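Category: Notebook / Court records

September, bench notes, judicial appointments index

Picked up where I left off with the Proltorwood batch. These are the appointment notices for the upper courts, scanned from the printed gazette, and the job is still to build a table of who sat as acting chief, from when to when, and under which section the appointment was made. More than 1000 notices in the folder. I pulled 69 of them that use the word "acting" anywhere in the text and read those by hand.

The first problem is that "acting" covers two different things. Some notices fill a gap while the chief is out of the country. Others fill a vacancy after retirement, and those can run for months. The old table put both in one column. I split it: ABSENCE and VACANCY. Six notices would not go in either, because the text only says "until further notice" and cites no section. Left those blank and marked them for checking against the court's own sitting lists.

Second problem is seniority. Date of oath and date of warrant do not match for a fair number of judges, and ranking by one or the other changes who was next in line. The bar newsletter from Livville ranks by oath. The gazette index ranks by warrant. I kept both dates and took out the rank column altogether. Anyone who needs a rank can work it out and say which date they used.

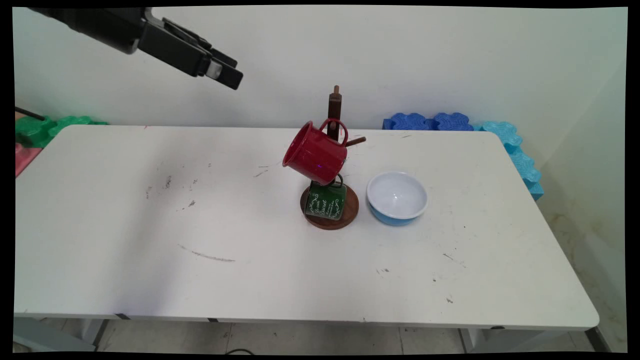

Mug stand on the white table, two mugs on it.

Reran the date parser in Drustidik after lunch. It still reads the two-line headings wrong when the day and month fall on separate lines, and gives the date of the page before. Fixed by joining the heading lines first. Checked 30 notices against the scans and all 30 came out right. The older typeface is not covered by that check, so do that next.

Also went through the Vītola folder, which has the letters objecting to appointments made out of turn. Most are photocopies of photocopies. I logged sender's office, date, and the notice each one refers to. Did not try to summarize the arguments. Two letters refer to a notice I can't find in the scans at all, so either the number is a typo or we are missing a page. Check the bound volume before asking for a rescan.

To do:
- older typeface, same check as above
- sitting lists for the six blanks
- missing notice, bound volume
- rename VACANCY dates so start and end use the same format

Stopped at 5:40 pm. Table saved, parser changes not merged yet.

Filed under: appointments, gazette, data cleaning
0 comments | 6 shares
Contact | © Proltorwood | Back to top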